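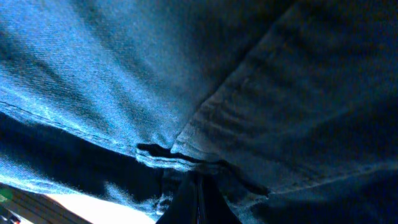 Vol. 2, page 109

CALL FOR PARTICIPANTS: CLOTH HANDLING BY REMOTE CONTROL
Brosevau Workshop, Birnberg

We are looking for people to drive a robot arm by hand controller while it picks up, turns and flattens pieces of cloth, mostly denim. The work is paid by the session. No background in robotics is needed, and we would as soon you didn't bring strong hopes about it either.

Most of what has been written about teaching robots by showing them makes it sound easy. A person does the job a few times, the machine watches, and the machine then does the job. We have been at this since February and our experience is duller. A gripper finger goes in under a fold, the cloth rises into a tent, and from the wrist camera you see blue twill and very little else. Whether you have hold of one layer or two is anyone's guess until you lift. People who fold laundry every day of their lives find this maddening, and we would like to know exactly where they get stuck.

The project, called Nukero, compares two ways of showing the arm what to do. In the first you take hold of the arm itself and move it through the task. In the second you sit at a desk and steer it with a hand controller, looking only at the camera views. The supplier of our controller, Szekeres, is confident that the second way is just as good once a person has had a bit of practice. We have yet to see that in our own records, and part of the reason for this call is to find out if they are right.

What you would do

You would come in for two sessions of three hours each, one for each way of working. Each session begins with a half-hour of instruction and free practice, which is not recorded. After that you work through a set list: lift a bunched cloth by its hem, open out a folded edge, lay the piece flat, square it to the table. The list is repetitive. You will do the same lift many times over, and on some of them you will be asked to go slower than feels natural.

Failed attempts are kept. Please don't try to hide a dropped corner by fishing it back quickly, which was a common habit in our first group and made a mess of the data. If you lose the cloth, say so, let go of the controller and we will mark it.

We hold 1229 recordings so far and would throw out a fair number of them if we were starting again. The new round is meant to bring in over 1000 more, done with greater care and by a wider range of people.

Who we want

Anyone 18 or older who can sit at a desk for an hour at a stretch and has reasonable use of both hands. Glasses are fine. We would especially like to hear from people who have worked with fabric for a living: machinists, alterations hands, upholsterers, laundry staff. Keen video game players are welcome too, although the claim that they make better operators is one we have heard often and seen little evidence for.

If you get motion sick from close-up video, think twice. The wrist view swings about a good deal and a few people have had to stop early. You can stop at any point and you will still be paid for the full session.

What we record

The camera views, the movements of the arm and the controller, and whatever you say aloud during the task. We do not film your face. Recordings are stored under a number, and you may ask for yours to be deleted up to the end of the round.

It is fair to ask what the recordings are for. They will be used to train a program to handle cloth without a person at the controls. We can't promise it will work, and anyone worried that it will replace sewing room staff by next year may find an afternoon with the arm quite calming. If you object to the aim itself, please don't sign up for our sake.

Pay and practical matters

Each session pays $109, by bank transfer within two weeks. Bus fare or parking is covered if you keep the receipt. There is tea and a kettle, and no lunch. Wear sleeves that can be pushed above the elbow and leave rings and bracelets at home for the hand-guided session.

How to apply

Write to Géza Hajdu, Brosevau Workshop, Birnberg, by 2018-10-05. Half a page is enough. Tell us what you do with your hands in an ordinary week, which hours suit you, and whether you have used a remote arm of any sort before. Prior experience doesn't count for or against you, but we need to know.

Questions about the recordings or how they are stored should go to Dušan Vasić at the same address. He will answer the awkward ones as well. Everyone who applies will get a reply, including those we can't take.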